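Week 6 handout: Serving sizes, and why I don't trust them

Read the Sperling chapter before you read this. I'm going to argue with it, and the argument makes little sense cold.

Sperling's claim is that people eat what the label tells them is a portion. Print a bigger number on the side and they eat more, print a smaller one and they stop sooner. It's a tidy story and it gets repeated in nearly every textbook on consumer habits. I used to teach it myself. My problem is with the evidence, most of which comes down to two studies.

The first is the Brinergate survey. It had 1,012 respondents, which sounds healthy until you look at what they were asked: "Thinking of the last week, how often did you eat more than one serving of a packaged snack?" Try answering that. You'd need to remember what you ate, know what the maker calls a serving, and be willing to own up. Over 300 people ticked "never." I have met very few of these people.

The second is Helmut Stüber's kitchen diary project in Tranton. Stüber at least had people write things down on the day. But he had 14 households, one dropped out in November, and the results are reported for 13 as if that had been the plan all along. He is a careful writer and he does mention the dropout — in a footnote to a table in the appendix. Sperling leaves it out.

Neither study looked at how snacks get eaten once they leave the cupboard. People share them, pick at them while doing something else, put them down and forget about them. The label is on the pack, and the pack is somewhere over by the cups.
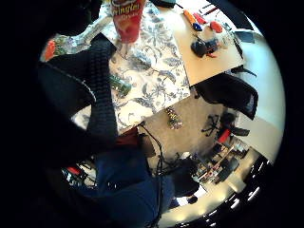

Fig. 1. Pringles can and foil wrapper on a tablecloth.

Ask yourself what "one serving" would mean to a person reaching across a shared table. Sperling's model has a single eater, a single pack and a decision to stop. I doubt that describes much eating outside a lab.

Then there is the Sidalari trial, which some of you will bring up because it comes first when you search. It compared two labels on the same crackers and found a difference. Fine. The crackers were free, the eaters were students, and the session was at 10 a.m. I wouldn't build a theory of snacking on that. Would you?

None of this proves that labels do nothing. They may well matter to people who weigh their food, or who have been told to by a doctor. I'd like to see that group studied separately.

For the seminar, write half a page on one of these:

Could the Brinergate question be fixed, or would you throw it out?

What should Stüber have said about the household that left, and where?

Please don't send me a summary of Sperling. I've read it.

3 comments
Shared 14 times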